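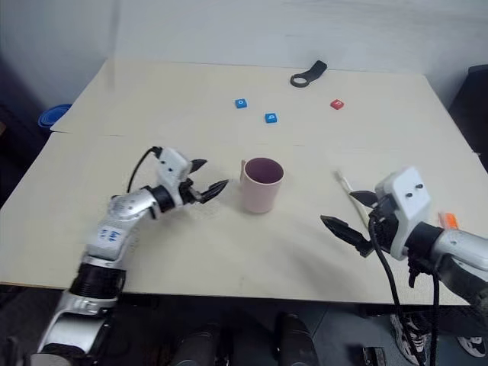
7/31/21

In May the town council of Gullholm said yes to the casino hotel on the old ferry quay, and since then my neighbours speak of little else. The company behind it is called Emar. It wants 219 rooms, a gaming hall and parking for 500 cars. Our town has 2000 people in winter.

I have lived here long enough to remember the earlier plan, the spa from Domska, which ended as a fence and a hole with rainwater. So I read the papers for the new one slowly, with a dictionary for the legal words. The licence is not yet given. The council has only changed the permitted use of the land, and the state gaming office must still decide. Many people in the queue at the bakery believe it is already finished.

What troubles me is the road. Every car must pass the school and the narrow bridge, and the traffic study was made in winter, when the campsite is closed.

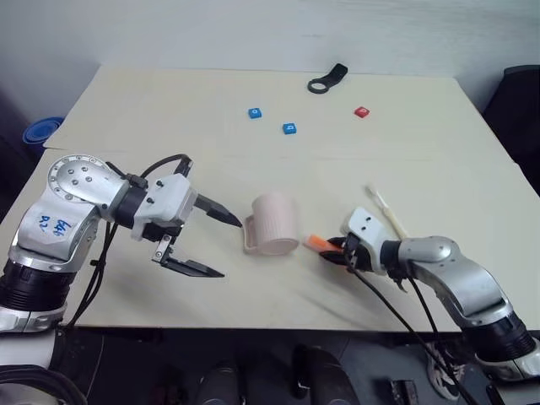
Hoàng wrote to me after my last post that I am too gloomy, that the quay has been dead for years and a young person here can choose between the fish hall and the bus out. I accept the part about the bus. But the paper promises "up to" so many jobs, and I could not find any lowest number.

The petition for a local vote had 1256 names yesterday evening. It lies at the library until the end of next week.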